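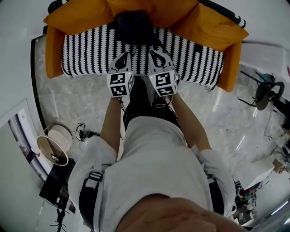

**Deactivated pistol inherited from a relative -- does the older certificate still count if I give it to my brother?**

Posted by Haris, Firearms and Licensing section

I should be grateful for guidance on the following. I am the executor of my late uncle's estate, and among his effects is a deactivated service pistol, together with a paper certificate issued by a proof house many years ago. The will leaves the pistol to me. My brother has a stronger interest in such items than I do, and I would like to pass it to him as a gift. He lives in England, as I do. No money would change hands.

A dealer told me by telephone that the certificate was "the old sort" and that I could keep the pistol but could not transfer it. A second dealer said that the rule applied only to sales. The local licensing office has acknowledged my enquiry under reference 2689 but has not yet replied. I have read the published guidance twice and remain unsure whether a gift within a family is treated differently. I would also like to know whether I must notify anyone that the pistol has passed to me from the estate.

---

**Haoran Long**

The second dealer is mistaken. The restriction in England is not limited to sales. It is an offence to sell a defectively deactivated weapon or to make a gift of one, and the same applies to offering it. "Defectively deactivated" is an unfortunate term, as it suggests poor workmanship. In practice it covers a weapon which was properly deactivated under an earlier standard but which does not meet the current technical specification. A pistol with an older certificate will very often fall into that group.

I would suggest the following order of work.

1. Keep the pistol and the original certificate together, and do not hand either to your brother for the present.
2. Compare the serial number on the pistol with the number on the certificate. If they differ, tell the licensing office and quote your reference.
3. Ask a registered firearms dealer who carries out deactivation work whether the pistol can be brought up to the current standard. It would then go to a proof house for inspection, marking and a new certificate.
4. Once the new certificate has been issued, the gift may be made. The certificate must go with the pistol.

On notification, there is a duty to tell the Home Office when a deactivated firearm is transferred, and it falls on the person making the transfer. There is a form for the purpose. A separate form exists for notifying possession. As executor you should ask the licensing office how they wish the passing of the item from the estate to be recorded, and ask for the answer in writing. I would not rely on a telephone call for this.

The cost should be considered before you commit yourself. I was quoted £158 for the work on a similar pistol, with carriage charged separately, and the process took eight weeks from collection to return. Other dealers will have their own rates. The work may also be quite severe -- moving parts are commonly welded, and some collectors feel that the value suffers as a result. Your brother may wish to have a say in that.

---

**Kakakhel**

I had one of these for years and lent it to a friend for a display, and there was no difficulty at all. If it stays in the family I do not see who would object. Just write him a letter saying that it is his.

---

**Timia**

With respect to the previous reply, a letter of that kind would be written evidence of the very gift that the law forbids. I would advise against it.

I agree with Haoran Long on the main point and would add two small matters. First, should there be any doubt that the pistol was ever deactivated, or if the certificate goes missing, please treat it as a live firearm and telephone the police on 101 for advice before moving it. Do not carry it to the station unannounced. Secondly, museums holding the proper licence are treated differently under the transfer rules. If your brother decides against the further work, a regimental museum may be willing to take it, and the curator will normally know which papers are needed.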